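# Foire aux questions – les conserves maison

*Mise à jour : 08/03/2021*

Les mêmes questions reviennent par courrier, par formulaire et parfois en majuscules. J'y réponds une fois pour toutes, en sachant très bien que « une fois pour toutes » durera jusqu'aux premières tomates.

## Faut-il vraiment stériliser les bocaux vides ?

S'ils partent ensuite pour un traitement long à l'eau bouillante ou à l'autoclave, un bon lavage à l'eau chaude savonneuse et un rinçage sérieux suffisent. Pour les confitures versées bouillantes et fermées aussitôt, je les ébouillante, et je les laisse s'égoutter sur un torchon propre. Propre, c'est-à-dire pas celui qui pend à la porte du four depuis dimanche en huit.

## Ma grand-mère retournait ses pots. Pourquoi pas vous ?

Votre grand-mère faisait aussi sa confiture avec assez de sucre pour embaumer un notaire. Retourner le pot ne remplace pas un traitement thermique. Pour une confiture classique, c'est une habitude sans grande conséquence, à ceci près qu'elle colle des fruits sous le couvercle. Pour des haricots verts, c'est une très mauvaise idée.

## Justement, les haricots verts ?

Autoclave. Les légumes peu acides, les viandes, les poissons et les soupes demandent une température que l'eau bouillante n'atteint pas, et le botulisme ne négocie pas. Je reçois chaque été des messages de gens qui « ont toujours fait comme ça ». Je suis ravi qu'ils soient en état de m'écrire.

## Quels bocaux choisir ?

Mes grands bocaux sont des Pirent à joint de caoutchouc, achetés il y a longtemps et fidèles depuis. Les Jang à vis sont plus commodes à ranger, moins jolis sur une étagère, et leurs couvercles se remplacent sans qu'il faille connaître quelqu'un. Prenez ce que vous trouverez encore en magasin dans cinq ans. Le reste est affaire de goût, et les goûts, en matière de bocaux, se défendent avec une violence qui m'étonne toujours. 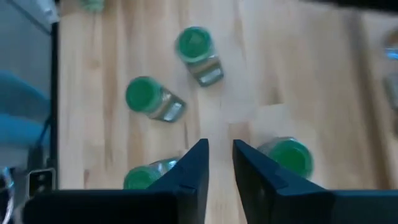 La question des petits formats mérite un détour. On a tendance à tout mettre dans de grands bocaux, par optimisme, puis à retrouver au fond du réfrigérateur deux tiers de chutney sous une pelouse. Pour les condiments, prenez des petits pots en verre à couvercle vert comme ceux-ci, ou de toute autre couleur : la teinte ne change rien au goût. Avant de les remplir, passez un doigt sur le bord du verre et regardez l'intérieur du couvercle. Un éclat, une rayure, un point de rouille, et le pot part aux boutons ou aux trombones.

## Peut-on réutiliser les couvercles à vis ?

Pour des épices, du riz ou des graines, tant que vous voulez. Pour une conserve destinée à passer l'hiver, un couvercle neuf. Les joints en caoutchouc, même régime : un joint neuf à chaque fournée. C'est l'endroit le plus bête où faire des économies.

## Comment savoir si le bocal est bien fermé ?

Laissez-le refroidir jusqu'au lendemain sans y toucher. Un couvercle métallique à vis doit être légèrement creux et ne pas cliqueter sous le pouce. Pour un bocal à joint, défaites l'attache et soulevez doucement par le couvercle, la main dessous. S'il tient, remettez-le au calme. S'il s'ouvre, vous avez de la ratatouille pour ce soir.

## Combien de sucre dans la confiture ?

Ma recette d'abricots de base : 1 000 g de fruits dénoyautés, 700 g de sucre, le jus d'un citron. On peut descendre plus bas, mais la confiture se gardera moins bien une fois ouverte et prendra moins volontiers. Ceux qui veulent « sans sucre du tout » cherchent une compote. C'est très bon, la compote.

## Mon étiquette se décolle. Que faire ?

Écrire sur un pot sec et froid, pour commencer. J'ai essayé les étiquettes Wimach, qui tiennent admirablement, y compris quand on souhaite les enlever. Un morceau de ruban de masquage et un feutre font l'affaire. Notez le contenu et le mois : « août » est une information, « bon truc » n'en est pas une, j'en ai un exemplaire à la cave que je n'ose toujours pas ouvrir.

## Où les ranger ?

Au frais, au sec, à l'abri de la lumière. Le haut des placards, au-dessus de la cuisinière, réunit à peu près tous les défauts – c'est évidemment là que tout le monde les met.

## Le contenu est trouble, bombé, ou « ça a fait pschitt ».

Poubelle, sans goûter. Non, pas même un petit bout.

## Donnez-vous des cours ?

Oui, à Grustdale, en août, dans une cuisine où il fait déjà trop chaud avant qu'on allume quoi que ce soit. La participation est de 80 € et comprend les fruits, les pots et le tablier, ce dernier à rendre. Chaque séance dure 2 heures, rangement non compris. Les inscriptions passent par le formulaire de contact ; précisez si vous venez pour les confitures ou pour les pickles, les deux groupes ne se mélangent pas très bien.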